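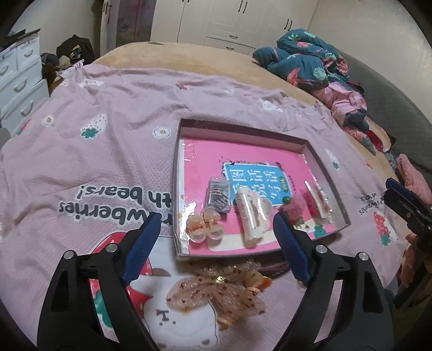
Section 6, row whatever, here I come

2019-01-25

I renewed my season ticket this morning, before coffee, in my pajamas, and I've been grinning ever since! This will be my fourth full summer with the Lindon Millers, and if you've never been to a minor league game in a town our size, please let me talk your ear off for a few minutes.

First, the team. We lost a lot last year. We lost in extra innings, we lost in the rain, we lost a game in June where our shortstop hit two home runs and made four errors. I loved almost all of it. There were 57 people in the stands for the makeup game against Stirka (they announced it over the speaker, and we gave ourselves a round of applause), and I could hear the first baseman humming between pitches. Try getting that at a big league park.

Then on fireworks night we had 1,417, and they ran out of hot dog buns in the third inning. They served the hot dogs on sliced bread and I would happily eat one that way again.

The big news over the winter is that Baoshan Xu is coming back as manager. I was worried! He had an offer from a team two states over and the rumor on the message board was that he'd already rented a place there. But the club put out the announcement last week and he's ours for two more years. He bunts too much. I've yelled this at him from twenty feet away and he once turned around and tipped his cap, so he knows how I feel. What I like is how he uses his bullpen. He'll bring in his best arm in the sixth if that's where the trouble is, and he doesn't save guys for a ninth inning that might not matter.

I'm also very excited about Saeed Soltani moving to center field. He played left most of last season and he was wasted out there. The guy gets a jump on the ball like he read the pitcher's mail. My brother says he can't hit a curve, and okay, he hit maybe .230 after the All-Star break, but some of those were line drives right at people. Give him 200 at-bats at the top of the order and then we'll talk, Danny.

A few things for anybody thinking about coming out this year:

The seats on the third base side are in the shade by the second inning. First base side cooks until sunset. I sat there one time in August and my sunglasses left a mark I had for two weeks.

Park behind Prumus Hardware, not in the stadium lot. You'll walk five minutes more and get out half an hour sooner. They don't mind after six o'clock, and there's a sign now that says so.

Bring a pencil. The scorecards are still a dollar and still on that nice thick paper, but the pens they hand out with them die by the fourth inning. I keep score every game and I have all of mine going back to the first year. If you want to learn, come find me! It takes one game to pick up and then you're stuck with it for life.

Get the dumplings from Jin, the little stand by the left field gate. Pork ones, extra chili. The line is long before first pitch and gone by the bottom of the second.

Open tryouts are in March and the public can watch, free, from the bleachers. I'll be there both mornings with a thermos and two blankets. Last year a guy who drives a bread truck threw ninety-one and they signed him to a two-week deal. He got into three games and struck out the side in one of them, and I have that scorecard too.

I'll post the promo schedule as soon as the club puts it up. Fingers crossed they bring back the bobblehead night they rained out.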